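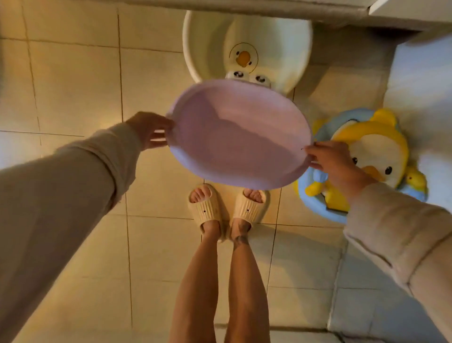

Wostton Home Robotics, Bathroom Tasks Team

April progress report for the Murnau fund

Thank you again for your patience with us this spring. We had hoped to send you nothing but good news, and most of it is good, but I'd like to begin with the fault, as it has taken up so much of our month.

During the basin task, the Rurkura arm kept squeezing after it had been told to let go. It happened in 5 runs out of 17, and twice the rim of a basin cracked. No one was hurt, I'm very glad to say! We stopped all arm runs that same afternoon and have kept the power to the gripper off between checks ever since.

The trouble seems to lie in the force sensor, which drifts as the arm warms up, and Hirano is sending us 2 new ones. In the meantime we have gone on collecting the human side of the work, with people handling the lavender basin by its rim, one hand to each side, near the white basin and the duck bath seat on the tile floor. That part is going along nicely.

We'd like to move the next arm trial to June, with no change to the budget.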